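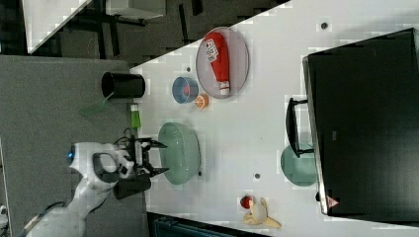 How to put together a guest mix for radio

A guest mix is a different job from a club set. People hear it on the bus, on a phone speaker or through a laptop while they are doing something else, and the station has to be able to play it without touching it. These are the steps I go through for the mixes I send to Comum and one or two other online stations. They assume you play house, funky or garage and already know how to beatmatch two records. Any software will do, and so will a pair of decks and a recorder.

1. Read the station's spec

Get the length, the file type and the deadline in writing. Ask whether the host talks over the start. Comum gives guests an hour slot, but the host speaks at both ends and there are idents in the middle, so the mix itself has to be 51 minutes. If you send a full hour they will fade you out, and the tune you were saving for last won't get played.

Ask about swearing too. A daytime show will need radio edits. Most vocal tunes from that era have one, often on the promo and missing from the main release.

2. Make a long list, then a short one

Pull everything you might want to play into one folder. My long list for the last mix had 80 tunes in it, far too many, but cutting down is easier than hunting for a tune halfway through recording.

Play the first minute of each and the first drop. Take out anything you are keeping only because it is rare. Take out anything with a bad rip, even if you love it. A low bitrate file that got by on a small club system will sound thin next to a clean one.

For 51 minutes I aim for a short list of about twenty, and expect to play fewer. Funky and vocal house can be mixed quickly, but a vocal needs room. If you bring a singer in and take her out again after eight bars, listeners notice.

3. Sort by key and by drums

Most DJ software will guess the key of a tune for you. It is often wrong on tracks that are mainly percussion, so check by ear. Play the two basslines together quietly. If it makes you wince, the key reading doesn't matter.

I also make a note of the drums, and this helps me more than the key does. I use three labels:

Straight: four to the floor kick, not much on top.
Broken: the kick skips, or a snare pattern carries the tune.
Busy: congas, shakers, timbales, the lot.

Two busy tunes on top of each other turn to mush. Busy into straight is nearly always fine. Broken into broken can work if the snares agree, and you have to try it to find out. Przemysław Bielecka, who had the slot before me at Comum, used to do whole shows of broken into broken and I still don't know how he kept them tidy.

4. Plan the opening and the ending only

Fix your first three tunes and your last two. Leave the middle loose. If every join is planned, the mix comes out stiff and you stop listening to what you are doing.

Open with something that has a clean intro of at least sixteen bars so the host has space to talk. Don't open with your biggest tune. Put it somewhere past the ten minute mark, when anyone tuning in late has arrived.

For the ending, choose a track that stops properly. A long drum outro is handy in a club and dull on the radio.

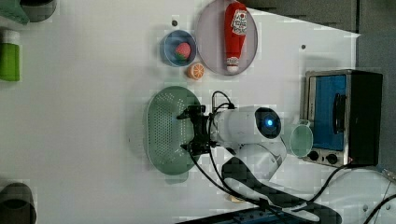 The gripper over the pale green colander.

5. Set your levels

Set each channel's trim so the loudest part of the tune peaks in the same place on the meter. Do this at the drop and ignore the intro. Older releases are often quieter than new ones, so turn the new ones down to meet them. Leave the master well clear of the red.

On the mixer, keep the bass of the incoming tune fully down until you are ready to swap. Two basslines at once is the most common fault in the mixes people send me to listen to. Swap them on the first beat of a phrase, and do it in one go.

If a vocal is fighting with a lead synth, take a little off the mids of the synth tune, centred on 1000 Hz if your EQ lets you choose. A little is enough. If it still fights, wait and bring the vocal in later.

6. Record it in one pass

Do a test recording of two minutes first and play it back on headphones. Check that both sides are there and nothing is clipping. Turn off notifications on the laptop and put your phone in another room.

Then record the whole thing without stopping. You will make a mistake somewhere. Keep going unless it is a real trainwreck. A join that drifts for half a bar and gets pulled back is fine by most listeners, and some of them like to hear it.

If you do have to stop, go back two tunes and start recording again from there. You can join the two takes in the middle of a track, on a first beat, where the music is the same in both. Any audio editor will do this. Zoom in close, cut both takes just before the kick and use a very short crossfade.

7. Listen back away from the decks

Leave it overnight. Listen once on a small speaker in the kitchen with the volume low, and once on headphones. Write down the time of anything that bothers you and don't fix it until you've got to the end. I usually have a page of notes and act on two or three.

Things worth fixing: a level jump between tunes, a swear word you missed, silence at the start longer than a second. Things I leave: a slightly long blend, a filter sweep that came out heavy-handed.

8. Export and send

Export as WAV and keep that copy. Make the MP3 from it at 320 kbps, unless the station wants something else. A WAV of this length comes to 540 MB or so at CD quality, and most email won't take it, so use a file transfer link.

Name the file with your artist name first, then the show, then the month. "Final mix 2" is no help to a producer with a folder full of them.

Send a tracklist in the same message, as plain text, in this order: artist, title, remix, label. Mark unreleased tunes as such and check with whoever gave them to you before you list the title. Celina Pawlak at Comum also likes a couple of lines the host can read out, so I put those at the bottom along with how to say my name.

If they ask for a change, make it from the WAV and send the whole file again under a new name.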